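Workshop Tips: Looking After a Tabletop Arm Cell

By Puspita Gunawan

These are the habits I keep for a small arm bolted up beside a white table, with kitchen things on top. Most of them take a few minutes and need a hex key, a cloth and a roll of tape. I wrote them for the cell we call Nodari, but they should carry over to any bench of that size.
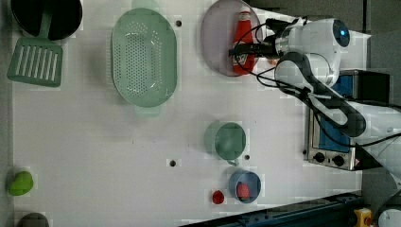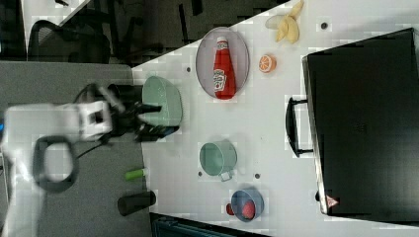 The ketchup bottle is on the lavender plate in both, and the strawberry is in the blue dish.

Check the cable loops first

The cable at the wrist needs slack, and the slack needs to stay clear of the table. With the power on and the arm at slow speed, run the wrist to both ends of its travel and watch the loop. If it goes tight at either end, let out a little more and tape it again. If it drags over a plate rim, take some back. Use cloth tape, never a zip tie pulled hard.

Look for flat shiny spots on the jacket. One shiny spot means the cable is rubbing. Two in a row and I change the cable.

Clean the gripper fingers

Wipe the fingers with a barely damp cloth at the end of each day, then dry them. Smooth plastic bowls and mugs pick up a film from hands, and the fingers pick it up from them. Don't use oil or spray polish anywhere near the pads.

Close the gripper on a strip of paper and pull. If the paper slides out, clean again. If it still slides out, replace both pads, even when only one looks worn.

Bolts at the base

Check the base bolts every 172 hours of running time. I put a line of paint marker across each bolt head and onto the plate, so a turned bolt shows up right away. Ours were fine up to 1,804 hours, and then one had moved a hair. The torque figure is on the card inside the Gorkar cabinet door.

Bowls and other light things

A light bowl tips when the fingers press on one side of the rim. Lower the closing speed before you touch anything else. After that, bring the approach in a little lower. I wasted most of one April on grip force when the speed setting was the trouble.

Keep the table plain

Matte white is easy on the cameras, but it shows every scuff. Dish soap takes off most marks. A melamine sponge leaves a glossy patch that you will see in every picture afterward — ask me how I know.

Before you power down

Park the arm away from the table. Wait 15 seconds after it stops, then switch off. Write the hour count in the Utitz notebook, along with anything you tightened or swapped. The last entry in mine reads 2,286, new pads, left cable retaped.

Spare pads and cloth tape are in the second drawer, under the box marked Chin.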